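Section 5. Trial Setup: Box and Tray Tasks

Plosow Task Bench, operator manual
Skerton edition, revised 28 January 2018

5.1 Purpose

Use this section to set up the table trials in Plosow. The trials measure how far a single fixed arm can get with small pick-and-place chores of the kind found in a kitchen drawer or on a parts counter. They do not certify an arm for unattended work in a home or shop. A task that passes here has passed in simulation only.

5.2 Before you start

1. Install the Gruveo arm package and restart Plosow.
2. Open the Trials panel and select Table, Single Arm.
3. Confirm that the joint limits match the arm you intend to test. The defaults are set for a six-jointed arm with a parallel gripper.
4. Set the random seed to 31. Other seeds are allowed, but results cannot be compared with the tables in Appendix B.

NOTE: Trial files saved before the December release load with gravity turned off. Open Physics and turn it on by hand.

5.3 Start pose

5. Load the start pose. The arm should stand on its base on the tabletop with the gripper above the box and both fingers pointing down.
6. Check that the fingers are open and clear of the contents of the box.
7. If the fingers overlap the box, raise the tool height one step at a time and reload.
8. Save the pose under a new name. The default pose is read-only.

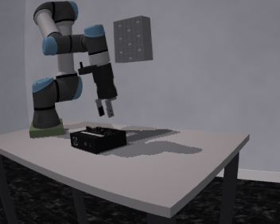 Engelbrecht commented on this step in the online edition: I ran the whole section twice and the numbers are fine, but I would not read much into them. My arm clears a tray in simulation all day. Ask it to empty a dishwasher with a wet fork stuck under a plate and you are back to doing it yourself. Please say somewhere which chores have been tried on hardware.

Reply from Skerton: Hardware results are listed in Appendix D. At this revision they cover sorting dry parts and moving rigid containers. Dishes, cloth and anything wet are not covered.

5.4 Approach and reach

9. Set the approach speed to 43 percent. Higher speeds are accepted by the planner but shorten the time available for contact checks.
10. Set the approach direction to vertical. Angled approaches are described in Section 8.
11. Press Step to move the arm one waypoint at a time. Watch the wrist as well as the gripper.
12. Stop at the last waypoint before contact and read the clearance value in the status bar. A negative value means that two bodies overlap.
13. Switch to a second view and repeat the check. A gripper that looks centered from one side can be well off from another, and the near wall can hide a fingertip.

CAUTION: Do not copy waypoints from a simulated trial to a physical arm without a slow, supervised run. The model leaves out cable drag and finger wear.
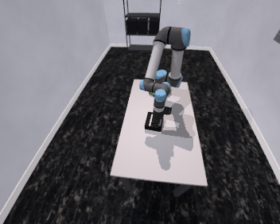 Figure 5-2. Gripper at the tray, viewed along the length of the table.

5.5 Running the trial

14. Set the number of attempts to 56 and press Run.
15. Leave the view fixed while the trial is running. Moving it slows the log.
16. When the run ends, export the log as plain text.

Each attempt is logged as Complete, Dropped, Missed or Timed Out. An object that is lifted and set down outside the target area is logged as Dropped, even if it lands upright.

NOTE: A high Complete rate on one layout says little about the next. Before reporting a chore as done, move the container, reload and run the trial again. Report both results.

5.6 If the trial stops early

Planner error at first waypoint: reload the start pose from step 8.
Contact error with no visible contact: check the collision margin in Physics.
Log file empty: confirm that the export folder is not write-protected, then repeat step 16.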